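We use cookies to keep this site working and to count visits. Accept all | Manage settings

Household robots still slow at the small jobs, Oltard trial finds

Filed in October

3 comments | Share | Save for later

A four-month trial of chore robots by the Oltard firm Murkby has ended with mixed results. The company's machines did well at carrying and sorting, and badly at nearly everything that involved cloth, paper or a cluttered surface.

Murkby put its two-armed Ernard machine to work in 2 homes and in the back room of Lahtinen, a housewares store in Oltard. The jobs were ordinary ones: clearing a table, picking up trash, folding towels, putting returned stock back on the shelf. Over the trial the machines made 2440 attempts at these jobs, and the company says it logged every one, including the ones a person had to step in and finish.

Boxes and tins gave little trouble. At Lahtinen, the robot moved sealed cartons from a cart to a low shelf without help on most tries, as long as the labels faced out and the aisle was clear. It was slower than the store's own staff by a wide margin. A clerk could empty the cart and go on to something else while the robot was still on the first layer.

Soft things were harder. A towel dropped flat on a table was folded correctly less than half the time. A towel in a heap usually was not folded at all. Used napkins and scraps of wrapping were picked up, lost, and picked up again.

"People see a robot lift a box and think the rest must be easy," said Hanyu Yin, who ran the trial for Murkby. "A box has the same shape every time. A piece of paper somebody has balled up has never had that shape before, and it changes again when you squeeze it."

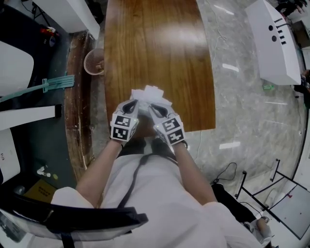
Much of the company's effort now goes into teaching by demonstration. A person does the chore with hand-held grippers that match the ones on the robot, and the recorded movements are used to train it. Yin said a worker can get through many more tries this way in an afternoon than by steering the robot itself, and the work can be done at any table in any room.

The method has its own limits. People doing the demonstrations get tired, and they pick up habits. One early batch had to be set aside when it was found that nearly all the objects had been lifted from the same side. The robot trained on that batch did poorly when the same items were turned around.

Haiyan Deng, who manages the Lahtinen store, said she agreed to the trial mainly to see how close the machines were to being useful. Her answer for now is that they are useful for one task, moving full cartons after closing, and in the way for the rest.

"I wouldn't buy one this year," Deng said. "I'd rent one for the holiday stock, if it could be left alone. At the moment somebody has to stay in the room with it, and I'm paying that person either way."

The households gave similar reports. Both said the robot could be trusted with plastic cups and empty bottles, and both stopped asking it to handle glasses in the first weeks. One family said it was good at picking toys up off a rug but could not tell a toy from a shoe, so the shoes went into the toy bin. The other said they tidied the kitchen before the robot started so that it would have room to work.

Murkby has not set a price or a sale date for Ernard. Yin said the next version will have softer fingertips and a better sense of when it has dropped something. In the trial, the machine often carried on to the bin with nothing in its grip and went through the motion of letting go.

A second trial is planned in Oltard, with the same store and a new group of homes. Towels will stay on the list. Glasses will not, at least at the start. Murkby said it would accept sign-ups from households with a ground-floor kitchen and a doorway wide enough for the robot's base, and that pets are not a problem so long as they can be kept in another room during sessions.

Deng said the store would take part again on the condition that the work is done after 8 p.m., when the floor is clear of customers.

3 comments | Share | Print

Related items
Lahtinen to keep later hours through the holidays
Oltard library tries self-driving book cart
Robot mowers: what owners say after one summer
Repair shop adds evening class on small appliances

Get the morning newsletter. Enter your email address to sign up. You can unsubscribe at any time.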